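By the time I got to Alteck, a little after nine on a gray June morning, Lakshmi Subramaniam had already been teaching for two hours. Her pupil is a robot called Varma, and her lesson, repeated until her wrists complain, is how to handle an ordinary plastic tray.

She teaches with a gripper in each hand, moving the way she'd like the robot to move, while the cables carry every squeeze and turn off to be stored. It takes 600 good runs, she told me, before Varma gets a try of its own – and she is strict about what she calls good.
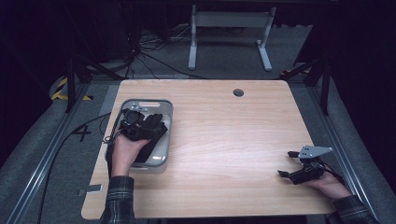

The hard part is slowing down. We do so much with our hands without a thought, and Lakshmi, who spent years packing orders in Dikholm, had to learn to be a little dull about it. Her first week gave her 106 runs she was willing to keep. These days she talks quietly to herself as she works, and she stops for tea whenever she catches herself rushing.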